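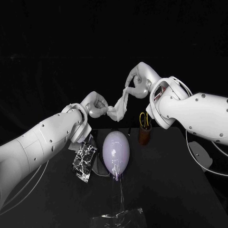

布巾

布巾(ふきん)は、食器や調理器具の水気を拭き取ったり、食卓や調理台を拭いたりするために使う布の総称である。綿や麻の織物が古くから使われ、現在はレーヨン、ポリエステル系の極細繊維、不織布の製品も多い。床や建具を拭く雑巾とは区別されるのが普通だが、その境目は布の側にはほとんどなく、使う家の決めごとの側にある。昨日まで布巾だったものが今日から雑巾になるのは珍しいことではない。

布巾をめぐっては、素材の優劣、洗い方、取り替えの時期などについて断定的な説が数多く流通している。本項では一般に知られている事柄を整理するとともに、根拠のはっきりしない説についてはその旨を記す。

名称と範囲

「巾」の字は布切れを表し、手巾、頭巾、雑巾などにも使われる。「布巾」という語がいつごろ台所の布だけを指すようになったかについて、家政書の類には年代を言い切るものがあるが、典拠を挙げていないことが多い。布切れの呼び名は地方や家ごとに違い、文字に残りにくい種類の言葉でもあるため、書物に現れた年をそのまま使われ始めた年とみなすことには無理がある。

用途によって、食器を拭くものを食器拭き、食卓や調理台を拭くものを台拭きまたは台布巾と呼び分ける。蒸し器に敷く布や、だしを漉す布も布巾と呼ばれることがあるが、これらは調理の道具として別に扱う文献もある。英語のティータオルとディッシュクロスはそれぞれ食器拭きと食器洗いの布に近いとされるものの、地域によって指すものが入れ替わるため、一対一の訳語として覚えるとしばしば行き違いが起きる。

素材

綿

もっとも広く使われる。平織りの晒(さらし)、目の粗いガーゼ、ワッフル織りなどがあり、同じ綿でも使い心地は織り方で大きく変わる。煮沸や漂白に比較的強いことが、長く使われてきた理由のひとつに挙げられる。

新品の綿布巾は水を弾くことがある。織る際の糊や仕上げ剤が残っているためで、数回洗うと収まる。この現象を「上質な綿の証拠」と説明する販売文が見られるが、糊が残っていることと綿の質とは別の話である。

麻

リネン(亜麻)とラミー(苧麻)が主に使われる。毛羽が出にくく、ガラス器の仕上げ拭きに向くという評価は、使用者の間でかなり一致している。一方で、「麻には強い抗菌作用があるので匂わない」という説明は割り引いて読む必要がある。麻布は水分を放しやすく、乾くのが速ければ匂いの元になる菌も増えにくいが、それは乾かした場合の話である。濡れたまま丸めておけば麻の布巾も匂う。

蚊帳生地

目の粗い薄布を何枚か重ねて縫ったもので、奈良の土産物としてよく知られる。もとは蚊帳に使われた織物で、蚊帳の需要が減ったのちに布巾へ転用されたと説明される。現在の製品には綿のものもレーヨンなどを用いたものもあり、「蚊帳生地」という名称は織りの系統を示すだけで、素材を保証しない。漂白や煮沸の可否も製品ごとに異なるため、表示を見るほかない。

化学繊維と不織布

極細繊維の布は油汚れを水だけで落とせるという触れ込みで普及した。細い繊維が汚れを絡め取る性質は確かにあるが、「洗剤が一切いらない」とまで言えるかは汚れの種類による。塗装面や漆器では細かな傷を心配する声があり、製造元の説明も一致していない。熱に弱いものが多く、煮洗いには適さない。

不織布の使い捨て布巾は、洗って数度使うことを前提にしたものと、一度で捨てるものがある。包装に書かれた使用回数の目安は、何を拭いたかという条件を欠いていることが多く、数字としてはあまり当てにならない。

大きさと枚数

寸法に統一された規格はない。晒の反物を裁って使う家庭では、布幅がそのまま一辺の長さになることが多かった。市販品では正方形に近いものが台拭き、長方形のものが食器拭きとして売られる傾向があるが、例外も多い。

家庭に何枚あればよいかという問いに、生活雑誌はたびたび具体的な数を与えてきた。台所道具の随筆で知られる菅原節子は、著書『台所の白いもの』で「食器拭き6枚、台拭き4枚」を基準に挙げ、この数は家事の解説で繰り返し引用された。しかし同書を読むと、これは菅原自身の家で洗濯の間隔に合わせて落ち着いた数であり、一般の家庭に勧めたものではない。引用が重なるうちに前後の文が落ち、数だけが標準のように残ったとみられる。食器洗い乾燥機を使う家と使わない家で必要な枚数が同じになるはずもなく、基準の数を求めること自体にあまり意味がない。

拭き方と絞り方

食器拭きは乾いた布で、台拭きは水で濡らして固く絞った布で行うのが基本とされる。

絞り方には、両手を横に並べて握る横絞りと、手を縦に構えて剣の柄を持つように握る縦絞りがある。縦絞りのほうが力が入り、よく絞れると教えられることが多い。学校の掃除指導や茶道の稽古でも絞り方は細かく教えられるが、それぞれ目的が異なり、作法としての形と水切れのよさとは一応分けて考えたほうがよい。

縦絞りの優位を数字で示したものとしては、家庭用品の評価を手がけるオヤラ社(Ojala)の小冊子がある。これによれば、縦絞りは横絞りに比べて残る水の量が少なかったという。ただし冊子に載る試験の被験者は3人で、いずれも普段から縦絞りをしている者であった。慣れた握り方のほうがよく絞れたという以上のことは読み取れない。同社の試験を担当したレンピ・ペルコネンも、のちの寄稿で、手の大きさや布の厚みを揃えていなかったことを認めている。にもかかわらず、この冊子は「実証済み」の根拠として今も引かれることがある。

拭く方向についても、木目に沿う、奥から手前へ拭く、一方向にのみ動かすなど諸説がある。汚れを拭いた面に戻さないという理屈は共通しており、そこさえ外さなければ流儀の差は小さいと思われる。

衛生

濡れた布巾で細菌が増えることは、家庭の衛生に関する調査で繰り返し指摘されてきた。食品の残り、水分、室温という条件が揃うためで、この点に疑いを挟む余地はあまりない。生の肉や魚の汁を拭いた布でそのまま食卓を拭くことは避けるべきである。

疑わしいのは、その先で語られる比較の多くである。「布巾は便座より汚い」という言い回しは広く知られているが、比べているのが菌の総数なのか特定の病原菌なのか、どの時点の布巾なのかを示さないまま使われることがほとんどである。便座は乾いた硬い面で、もともと菌が残りにくい。湿った布と比べて数が少ないのは当然で、便座を引き合いに出しても布巾の危険の度合いは分からない。

消毒の方法としては、煮沸、塩素系漂白剤への浸け置き、酸素系漂白剤と湯の併用などが行われる。塩素系漂白剤は酸性の洗剤と混ざると有毒な塩素ガスを発生させるため、併用してはならない。色柄物や一部の化学繊維にも使えない。

電子レンジで加熱する方法もしばしば紹介される。濡らした布であれば熱が通って菌は減るが、乾いた布や金属糸を含む布では発火のおそれがあり、機器の説明書で禁じられている場合もある。加熱時間として挙がる数字は出所ごとにばらばらで、布の厚みも水の量も示さないものは参考にしにくい。

重曹や酢による「自然な除菌」は人気があるが、布巾の除菌という目的に限れば、どちらも漂白剤の代わりになるほどの働きは期待しにくい。匂いが弱まることと菌が減ることは同じではない。

洗い替えと寿命

使った布巾は一日の終わりに洗い、広げて干すという習慣が各地にある。細かな手順より、早く乾く状態に置くことのほうが効いていると考えられる。蛇口に掛けて干すと布が重なった部分が乾きにくい。

煮洗いは石鹸や酸素系漂白剤を加えた湯で布を煮る方法で、黄ばみと匂いの両方に有効とされる。鍋は調理用と分け、アルミニウムの鍋は避ける。アルカリで変色するためである。

交換の時期については、90日で取り替えるべきだとする説が一時期よく見られた。出所をたどると、布巾の定期配送を行うフリボラ(Flivora)の広告文に行き着く。配送の間隔がそのまま布の寿命として書かれたもので、布の劣化を調べた資料は添えられていなかった。家政学の講師フサム・アクルは2022年8月16日付の記事でこの点を批判し、毎日使う布と引き出しに眠る布に同じ日数を当てはめる理由がないと述べた。フリボラはその後、表現を「交換の目安」に改めたが、日数は変えていない。

実際には、生地が薄くなって水を吸わなくなる、洗っても匂いが戻る、縁がほつれて糸が落ちる、といった状態を見て替えるのが無難である。古い布巾は雑巾や油の拭き取りに回されることが多い。

刺し子と装飾

晒を重ねて糸で模様を刺した布巾は花ふきんと呼ばれ、手芸としての愛好者が多い。麻の葉、七宝つなぎ、青海波などの文様が用いられる。刺し子は布の補強や保温のために各地で行われた技法で、東北地方のものがよく知られている。

文様にはそれぞれ魔除けや長寿などの意味があると説明される。麻の葉が子どもの産着に使われたことのように比較的よく語り継がれたものがある一方、手芸用品の袋に印刷された由来には、どこまで遡れるのか確かめにくいものが混じる。また、刺した布は糸の分だけ乾きにくく、濃い色の糸は色落ちすることもあるため、飾りや贈り物として取っておかれ、台所で使われないまま終わる例も少なくない。

各国の例

英国では土地の名所や行事を印刷したティータオルが土産物として定着しており、収集の対象にもなっている。額に入れて壁に掛ける人もいて、ここまで来ると布巾と呼ぶべきか迷うところである。

織物史を書くファディメ・アヴジュは、小邑カドゥトステッド(Kadutstead)の縞柄の布巾を取り上げ、修道院の食堂に由来するという地元の伝承を検討した。アヴジュによれば、同地で縞の布が織られていたことは確かめられるものの、修道院の記録に食器を拭く布は出てこない。伝承が印刷物に登場するのは観光案内が最初で、毎年5月の織物市もこの案内が出たのちに始まっている。地元の案内板には今も修道院起源説が記されている。

使い捨て品との比較

紙タオルと布巾のどちらが環境への負荷が小さいかは、よく論じられるが決着していない。布を洗うには水と洗剤と熱が要り、煮洗いを重ねれば負荷は増す。紙は製造と廃棄の負荷を毎回伴う。結論は、布を何回使うか、湯をどう沸かすか、他の洗濯物と一緒に洗うかといった前提で簡単にひっくり返る。ウビット・ウォルデは両者の比較をうたう文書を集めて読み比べ、布に有利な結論のものは布の使用回数を多く、紙に有利なものは洗濯の湯温を高く置く傾向があると指摘した。前提を明記していない比較は、どちらの側のものであっても判断の材料にならない。

関連項目

雑巾
手ぬぐい
晒
刺し子
台所用漂白剤
紙タオル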